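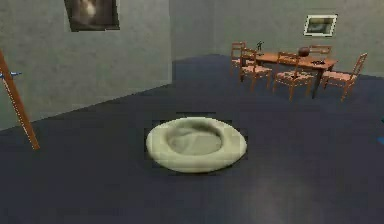

The Aunt Who Came for a Fortnight

Dalva Falcão arrived at her niece's flat on 25th August with a suitcase, a tin of guava sweets and a letter she had been meaning to post since Easter. She was only stopping two weeks, she told everyone on the stairs, and she told them at such length that Rogério Evangelista from the floor below had to go back and turn his beans down.

Lucimara had made up the good bed and bought the coffee her aunt liked (the Tanunura kind, which meant two buses and a walk up the hill), and still she fretted that something would be wrong. Nothing was, or nothing Dalva would own up to, and by supper they were laughing over the old days in Bindau, when the whole family shared one bicycle.
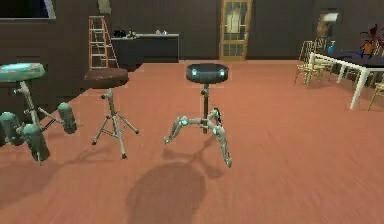

"And this letter," said Lucimara, when the plates were done. "Who's it for?"

Dalva turned it over, and turned it back again, and said that it was for Mirela Brito, her friend from the sewing room, to whom she hadn't spoken in 25 years on account of a borrowed coat.

"But Mirela lives at the end of this road, Auntie."

"Yes," said Dalva, reaching for another sweet. "I did see that on the map."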